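Week 2: Who does the housework, and how would we know?

Last Monday we got stuck on the word "work," and I'm glad we did, so I'm going to pick at it a bit more. If you pay somebody to wash your shirts, that counts in national income. If you wash them yourself on a Sunday night, it doesn't. Same shirts, same soap! Economists have known about this forever and mostly shrugged.

Your reading is the Cordero chapter on time diaries. Skim the history part, but go slowly through the table for Workham, where 670 households wrote down what they did every ten minutes. I love that table – it's messy and people clearly fibbed. 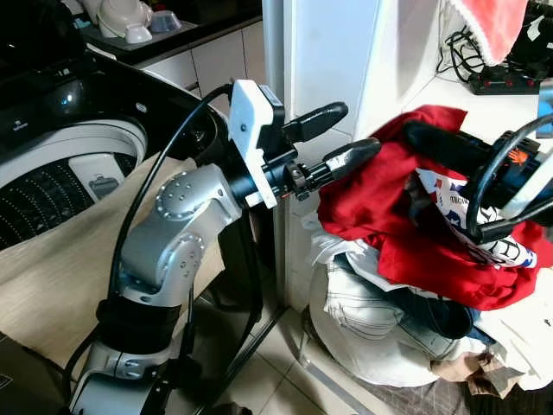
The trouble with diaries is doing two things at once. Say you're folding towels while keeping an ear out for a toddler. Is that laundry or child care? Cordero lets people list a main activity and a side one, and child care jumps a lot once you add the side column back in (page 37, the second chart).

For next time, keep your own diary for one ordinary day. Bring it on paper, please, and leave off your name if you'd like. Florencio has spare diary sheets if you missed the pile by the door.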